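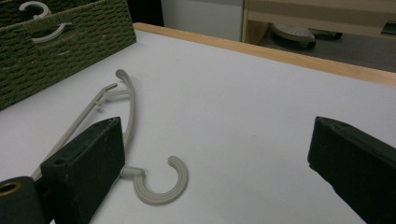

Re: [skirnley-allotments] Water butts, again

From: Wubit Habte
To: skirnley-allotments list
Wednesday, 7.52 am

Rigoberto Flores wrote:

> Could whoever has been filling their butt from the standpipe overnight
> please stop. The meter reading went up by 1086 litres between Friday's
> check and Monday's, and it rained for most of it. I make that 43 cans a
> day on top of normal use, if anybody was carrying cans, which I doubt.
> A hose was left on the path by plot 2 and it isn't mine. I propose we
> put a lock on the tap from dusk and hand out keys.
>
> Also the gate was open again.
>
> R.

Rigoberto, all,

The hose is mine. I left it there on Sunday when my neighbour rang to say my front door was standing open, and by the time I had found out that it was only my son looking for his boots, I had forgotten I owned a hose. I have now taken it home, where it is in the way.

I didn't leave it running, though, and I don't have a butt to fill. Mine split in the January frost and has been growing a very decent crop of nettles ever since.

Before we go buying locks, can someone look at the pipe? The ground behind the Clemer shed has been soft since the start of March. I lost a welly in it. Eliécer Correa lost his temper in it, as I expect most of you heard. The rest of that corner drains like a colander, so either we have a spring, in which case we should bottle it, or the joint that was mended last autumn has gone again. I remember the mending. There was a lot of tape.

The test is easy enough. Shut everything off at the tap, read the meter last thing, then read it again first thing before anyone has had a go at their beans. If it has moved, the water is getting out underground and no key is going to stop it. I'm happy to do the evening reading if somebody who enjoys mornings will do the other one.

As for keys, I would remind the list of the key to the tool store. There were four. One went to Spain with Arnulfo Escobar, who was very nice about it and posted it back to the old address. One is in the pond. I have the third, and it opens nothing, so I suppose it was never the key.

On butts generally — if you are putting in a new one this year, raise it on slabs or you'll never get a can under the tap, and put a lid on it, a proper one that fits. Last summer plot 109 had an old bath with a tea tray over one end and we all got bitten from June onwards. Nilton Mamani says a drop of cooking oil on the top does for the mosquitoes. It may well, but I tried it and then had to water my lettuces with it, and they came up looking dressed.

If there is any interest in ordering butts together, Giraldo in town will deliver as far as the gate and no further. Past that it's us and the wheelbarrow with the flat tyre. Let me know by the weekend if you want one and whether you want the stand, which costs nearly as much as the butt and is four plastic legs.

The gate was also me. Sorry. I had my hands full and meant to go back.

Wubit
Plot 2

PS Whoever keeps leaving marrows on my step, it's only March. Where are you getting them?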